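Handheld Gripper Demonstration Sessions - Pre-Use Safety and Inspection Checklist

Site: Zabala building, second floor, bay window room
Equipment: handheld gripper, unit 2, with wrist camera
Task: bottle pick and place, windowsill
Inspection carried out by: Halima Bashir
Reviewed by: Patricio Pacheco
Date: 17 Aug 2025

How to use this form

Go through the sections in order. Mark each item OK, FIX or N/A. Anything marked FIX needs a comment and a name. A FIX in Section 1 or Section 3 stops the session until it is cleared. A FIX anywhere else can be carried for one session if the reviewer agrees in writing on this form.

The form covers hand demonstrations with the handheld gripper. Remote-control sessions on the Barnach arm have their own sheet, but Section 6 below has to be filled in for both when the two share a room.

Section 1. Gripper, mechanical

1.1 Finger bases seated, no visible cracks at the screw holes. OK

1.2 All finger screws present and hand tight. OK
Comment: One screw on the left base took a quarter turn. Marked with paint pen so we can see if it moves again. HB

1.3 Ridged pads fully bonded, no lifting at the corners. OK
Comment: Slight wear on the ridges near the tip of the right pad. Still grips. Replace at the next service. HB

1.4 Inner edge strips flush and not peeling. OK

1.5 Trigger returns fully when released. OK
Comment: Ten pulls, no sticking. It was sticking in May and the spring was changed then.

1.6 Fingers close evenly and meet on center. OK

1.7 No sharp edges on handle or guard. FIX
Comment: Burr on the underside of the guard where the cover was trimmed. Filed down and checked with a cotton glove. Cleared before start. Patricio

Section 2. Gripper, camera and recording

2.1 Camera mount tight, no play. OK

2.2 Lens clean. OK
Comment: Fingerprint on the lens. Wiped with the cloth in the case, please don't use a shirt sleeve.

2.3 Both fingertips in view with the gripper fully open. OK

2.4 Mask over the lower part of the view loaded and in the right position. OK

2.5 Exposure checked against the window. OK
Comment: Overcast, so no trouble today. With direct sun in the bay the bottle washes out and the operator tends to lean in to see what they are doing. If the sun comes round, stop and pull the blind on the other side of the room or wait. HB

2.6 Free storage checked before start. OK
Comment: Room for the whole session with plenty to spare.

2.7 Clock on the recorder matches the log sheet. OK

Section 3. Work area

This section is done standing where the operator will stand, with the gripper in hand but the recorder paused. Hold the gripper open in front of the object and look at what is within reach of it on either side. Then do the same from the place position.

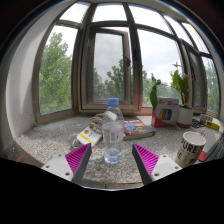 Windowsill from the approach position, gripper open on the bottle. See items 3.2 to 3.7.

3.1 Floor clear for one full step back from the sill. OK
Comment: Backpack moved to the coat hooks.

3.2 Target object stable and standing on a flat surface. OK
Comment: Stone sill is level at the center. It is smooth, so set the bottle down before opening the fingers. Letting go early makes it rock.

3.3 Cap on, if the object holds liquid. OK
Comment: Bottle is part full and the cap is on. Check it by hand before every block of takes, looking is not enough. Patricio

3.4 No mains electrical items within reach of a spill. FIX
Comment: Power strip lying next to the bottle, with cable bundled behind it and touching the bottle. This is the main finding today. A dropped or squeezed bottle would put water straight onto the outlets. Strip to be unplugged at the wall and taken off the sill before any take. HB
Follow-up: Done. Strip is now on the side table, and the cable went with it. Rechecked from both positions. Patricio

3.5 No loose cords in the path of the fingers or the operator's sleeve. FIX
Comment: Gray cord running off the near end of the strip. Removed with 3.4. The fingers close well enough on a cord to drag whatever is on the other end of it, so treat any cord on the sill as a FIX even if it is not connected to anything. HB

3.6 Breakable items outside the reach of the gripper. OK
Comment: White plant pot is to the right and out of the path to the place position. I would still like it farther along. Carried for this session. HB
Reviewer: Agreed. PP

3.7 Open drinks removed. FIX
Comment: Paper cup at the front of the sill, near a laptop. Cup moved to the kitchen, laptop moved to the desk. We have written this one up before. Drinks go in the kitchen, including empty cups, as the person checking can't always tell from where they stand.

3.8 Window sashes closed or latched. FIX
Comment: Center sash was open inward over the work area, at a height where the operator's forearm or the top of the gripper could catch the handle on a lift. Closed and latched. If the room is too warm, open the door to the corridor and use the fan. HB

3.9 Distractor objects placed on purpose and listed in the log. OK
Comment: Book, filament box and both plants stay. Adoración wants clutter in these takes and I have no objection to any of the four. They are listed. Please don't add to them between takes without telling the person keeping the log.

3.10 Small items at the back of the sill will not roll or fall. OK
Comment: Nudged each one by hand. Nothing rolled. The round red thing near the cup is the exception, moved to the desk drawer.

Section 4. Operator

4.1 Operator has been signed off on the handheld gripper. OK
Comment: Mirela Brandão, signed off in May.

4.2 Sleeves above the wrist, no dangling jewelry or lanyard. OK
Comment: Badge lanyard tucked in.

4.3 Operator knows the stop word and has said it out loud. OK

4.4 Free hand kept away from the fingers while the trigger is in use. OK
Comment: Watched the practice takes. She steadied the bottle with her left hand on the first one and was reminded. The closing force is low but it will pinch skin against the pads. A take with a second hand in it also has to be thrown out. PP

4.5 Break schedule agreed. OK
Comment: Five minutes off after every 20 takes. The gripper is heavier at the end of the arm than it feels in the first few minutes. Ngozi Ojo reported a sore wrist after a long session and that is where this item comes from. Swap hands only between blocks, never inside one.

4.6 Operator has no wrist or shoulder complaint today. OK

Section 5. Demonstration method

Most of this section is about data quality, but hurried or jerky demonstrations are also the ones where things get knocked over, so it stays on the safety form.

5.1 Start position marked and used for every take. OK

5.2 Approach speed slow enough to stop before contact. OK
Comment: First two practice takes were too quick. Fine after that.

5.3 Fingers fully open before reaching the object. OK

5.4 Grip on the body of the bottle, below the shoulder. OK
Comment: Thin plastic. Squeeze until it holds and no more. If the wall buckles, finish the take, mark it in the log and check the bottle for leaks before going on.

5.5 Lift straight up, clear of neighboring objects, before moving sideways. OK
Comment: The tall plant is the thing to watch. Leaves in front of the lens for a moment are acceptable, leaves between the fingers are not.

5.6 Failed takes marked as failed and kept. OK
Comment: Adoración has asked again for these to stay in the set. Mark them, leave them, move on. No one should be reaching under the gripper to rescue a slipping bottle in order to save a take.

5.7 Bottle reset by hand with the gripper set down first. OK
Comment: Set it down on the foam block, pads up. Resetting with the gripper in the other hand is how the last mount got bent.

Section 6. Shared room and remote-control station

6.1 Barnach arm powered off, or its area barrier closed. OK
Comment: Powered off at the wall, key with Patricio.

6.2 Remote-control headset and hand controllers stowed. OK

6.3 Walkway between the two stations clear. FIX
Comment: Skulley transport case left open across the walkway. Closed and pushed under the bench. Please return it to the storeroom, it does not live here. HB

6.4 Emergency stop for the arm reachable from the window side. OK
Comment: Pressed and released as a test before the arm was powered off.

6.5 Paper towels and absorbent pads within reach. OK
Comment: One roll left. Ngozi to restock.

Section 7. End of session

7.1 Gripper wiped down and back in its case. OK

7.2 Battery out and on the charger in the metal cabinet. OK

7.3 Pads and edge strips checked again for damage. OK
Comment: No change from 1.3.

7.4 Sill dry, target object removed. OK

7.5 Take count in the log matches the recorder. OK
Comment: Running total for the bottle task is now 478 takes, failed ones included.

7.6 Incidents or near misses. One near miss.
Comment: On a place motion the bottle was released slightly high and tipped toward the book. It stayed closed and nothing leaked. With the power strip still where we found it this would have been a reportable incident. HB

Open actions

Add a line to the room booking page saying the sill must be clear of electrical items before a session. Patricio

Longer bench lead for the side table, so that the power strip has no reason to go back on the sill. Halima

New pair of ridged pads for unit 2. Ngozi

Move the potted plant farther along the sill, or take it off the distractor list. Adoración to decide.

Result: session permitted after fixes to 1.7, 3.4, 3.5, 3.7, 3.8 and 6.3. Item 3.6 carried for this session only.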